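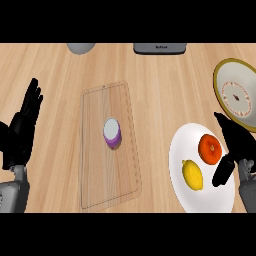
A pale wood tabletop with the grain running top to bottom.

The Second Life of the Kitchen Table
By Akua Bawa
August 31, 2021

Costel Tănase buys tables that other people are done with. His shop in Jusdale takes up the ground floor of a former feed store, and most of what comes through the door has spent decades in a kitchen. He pays little for them. The work costs more than the table does.

Last year he refinished 104 of them, up from 48 the year before. Many of the buyers had started working from home and wanted one surface large enough for meals and a computer.

"They come in asking for a desk," Tănase says. "Then they measure the room and go home with a table."

Most of the job is sanding. Old finish comes off in three passes, beginning with a coarse grit. Tănase works along the grain the whole way and stops between passes to wipe the top with a damp cloth. The water raises the fibers, and the next pass cuts them flat. He leaves burn marks alone if they go deeper than the thickness of a coin. Ink can usually be bleached. Black rings from wet iron pans take longer, and some never leave.

He finishes nearly everything with hardwax oil. It can be patched at home with a rag, one spot at a time, where a film finish has to be stripped edge to edge. It also needs a fresh coat every January in a busy household, and he tells buyers so before they pay.

Fuseini Boateng and Cecilia Bawa (no relation to the writer) bought theirs from him two winters ago. It is an ash table with a drawer at one end, made by Šťastný, a small factory in Erkoston that closed in the 1970s. The number 158 is stamped under the drawer. Boateng has tried to find out whether it is a model or a serial number and has had no luck with the town library.

The couple paid $1000, which Bawa thought was too much until she priced new ones. They eat at it, and their son does his homework at the drawer end. A scratch from a bicycle pedal runs across one corner. Boateng wants to sand it out and Bawa would like it left.

Khôi Đồng, who runs the Astum repair workshop across the river, sees the tables people tried to fix themselves. The usual trouble is a belt sander on veneer. He suggests looking at the edge of the top first. If the grain on the surface carries over onto the end, the wood is probably solid. If there is a thin line just under the surface, put the sander away and use a scraper.

His workshop has a waiting list until January.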